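4.2 Leveling the Washer

The Drekimell top-loading washer must stand level before its first spin cycle. A tilted cabinet increases vibration and wears the suspension rods.
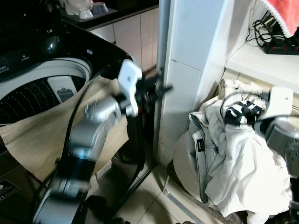 Tools required: spirit level, 17 mm open-end wrench, flashlight.

1. Unplug the power cord and close both water valves.

2. Move the washer to its final position. Leave the rear clearance given in Section 3.

3. Lay the spirit level across the cabinet from left to right. Note which side is low.

4. Loosen the lock nut on the front foot at the low side. Turn the foot counterclockwise, seen from above, to raise that corner.

5. Turn the level front to back and repeat. The rear feet adjust the same way on the Faditz base; on the Ruppert base they are self-adjusting. Tip the cabinet forward slightly and lower it to reset them.

6. Press down on opposite corners. If the cabinet rocks, return to step 3.

7. Tighten all lock nuts upward against the cabinet.

CAUTION: Two people are needed to tip the cabinet. Do not lift it by the control panel.

NOTE: Maximum spin speed is 830 rpm. On suspended wood floors, select 482 rpm for the first load and check the feet again afterward.

If error code L2 appears during spin, stop the cycle, spread the load evenly and restart. If the code returns, repeat this section from step 1.

Go to 4.3, Connecting the Drain Hose.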